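gotier_k
Glaze on my mugs is crazing after the second firing. Clay is Wurnance stoneware, clear glaze from Valderrama. Cone 6, slow cool.

ciltonon
Expansion mismatch. Add silica to the glaze, 3 percent to start.

hask713
Disagree. Check for underfired clay first – run an absorption test before touching the recipe.

ciltonon
Absorption won't explain crazing straight out of the kiln.
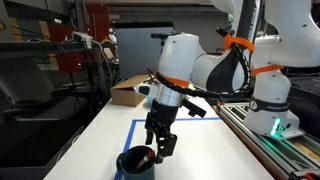
It would explain delayed crazing, weeks later. Ask when the lines showed up.

gotier_k
Next morning.

Recent threads
Kiln shelf warping
Wax resist on bisque
Cone 6 whites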